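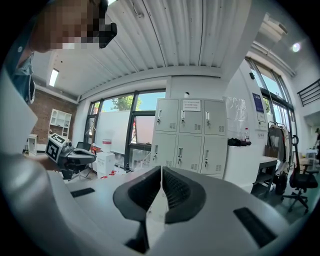

A previous poster wrote:

> Before we spend money on a second pair of hand-held grippers, can somebody who
> has used both tell me whether the Khokhar fingers are really better than the
> stock Luster ones, or just better looking? We record by hand and play back on
> an arm through the Plillcombe controller. The Luster fingers slip on anything
> shiny. Also, does the cube on top need to be that big?

Taking your questions in the order that lets me complain the most.

The cube first. Yes, it needs to be that big. We tried a smaller one at Flendgate, on the theory that a marker is a marker, and the tracker lost it whenever the operator's wrist turned past a comfortable angle. Operators spend most of their day past a comfortable angle. We went back to the large cube, and people went back to knocking it into shelves. Whatever size you use, check that it's on tight at the start of a session. A cube that has shifted by 2 mm still tracks beautifully. It just tracks the wrong thing, and you find out at playback, when the arm closes with great confidence on the air next to a mug.

Now the fingers. We recorded 910 demonstrations with the Luster set and then as many again with the Khokhars, same tasks, same people, same tired box of objects. The gridded pads on the Khokhars do hold better on glossy plastic and on metal. On cardboard I couldn't tell them apart, and on cloth the Lusters were a little nicer, as the grid likes to keep hold of a sock after you've opened the jaws. If your work is laundry, save your money.

What the product page won't dwell on is wear. The pads lose their bite well before they look worn. Ours felt fine by eye at 2,000 closes and were already dropping the steel spoon. We now swap them early and write the date on the bag, a system that works when somebody remembers to write the date on the bag.

The curved jaws take some getting used to as well. Small flat things (washers, keys, a single sheet of paper) want to be picked at the very tips, and beginners keep going in too deep. I'd budget an afternoon of throwaway recordings for each new operator and delete them without watching. I watched ours. I don't recommend it.

On playback through Plillcombe: the width calibration is stored per finger set, and the controller will not warn you if you load the wrong one. I ran a whole evening of Khokhar recordings against the Luster calibration. Of that batch, 57 looked fine, which was the worst part, because I spent the next morning trying to work out what was special about them. They were all big soft objects. Anything squashy forgives you.

Two smaller things if you are recording with both hands:

Match the pairs. One Khokhar and one Luster sounds thrifty, and you will end up with a left hand that can hold a spoon and a right hand that can't.

Agree on which unit is left and put tape on it. Ours have swapped sides in the file names more often than I care to put in an archive that search engines can read.

So, would I buy them? For shiny rigid objects, yes, plus spare pads in the same order, since the shipping costs nearly as much as the pads do. For a mixed kitchen set, probably. I still haven't tried the Khokhar pads glued onto the Luster fingers - if anyone has, please post how it went, including how long it took to get the glue off.

Calibration files for both sets are in the Flendgate folder. The one labeled "final" is the old one.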